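Setting up the Tornanel laundry cell after a finger change

Use this procedure each time new fingers go on the Tornanel two-arm unit. It assumes the Zhuravel controller is already running and both arms have homed without a fault. Allow 22 minutes.

Start with the washer. Switch it off at the wall and check that it doesn't rock. Set the basket on the floor in front of the door, then bring both arms to the ready pose with the grippers open.

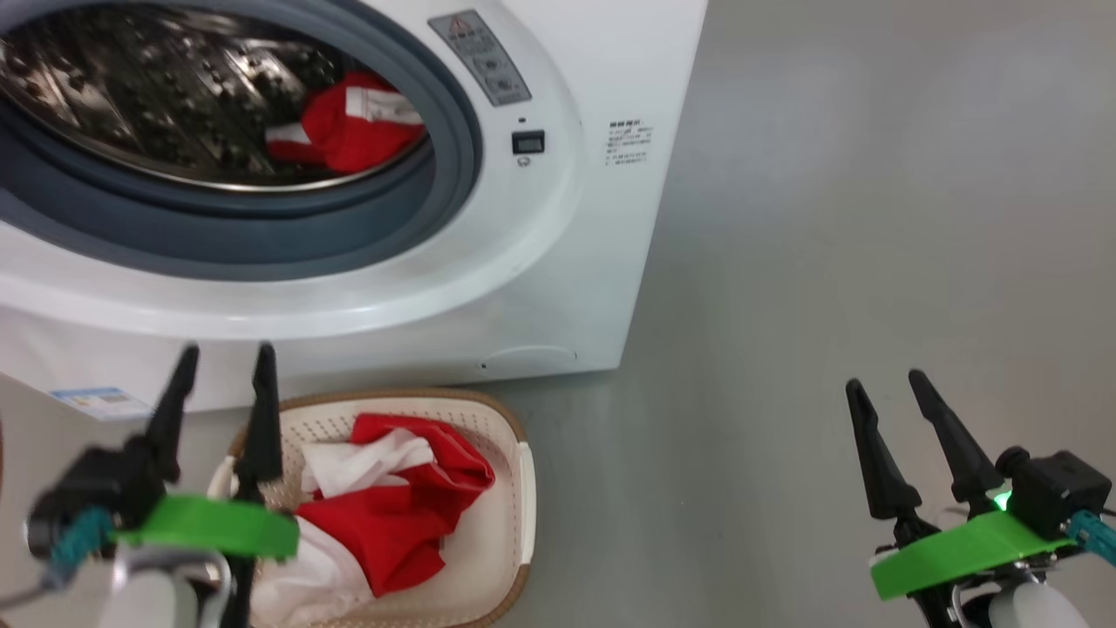
Do I have to redo the camera calibration when only the fingers were changed?

Run the short check first. If the touch point is off by more than 2 mm on either arm, do the full calibration.

For the short check, open the Tesen panel, choose Tool, then Touch Test, and run the left arm before the right. Write both results in the cell log. Next, look at the cables at each wrist. They need enough slack for a full turn of the last joint. Re-clip any cable that pulls tight.

Take everything out of the basket before teaching its position. Close the washer door as well, or the arm may catch it on the way down.

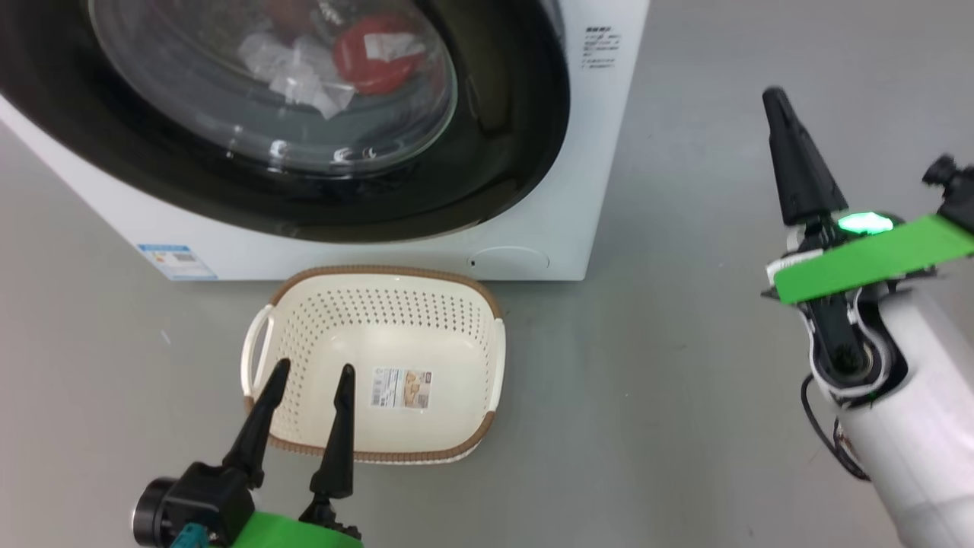 Basket empty and washer door closed, before teaching the basket position.

Teach the four rim corners at 10 percent speed and save them under a new name. Keep the old file until the cell has finished a full load.

The door comes last. Bring one gripper in low, stop short of the rim, and step it forward in small moves.
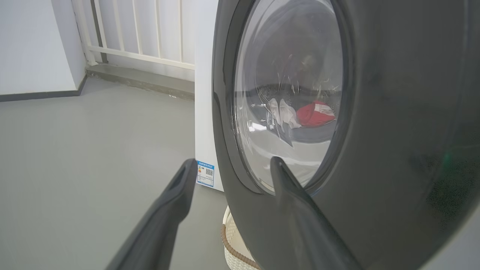

If the force reading jumps before contact, back off and zero the sensor again. Save the door point, then run the Zarkomero door routine at half speed with someone at the stop button. Fingers are due for replacement again at 2000 cycles.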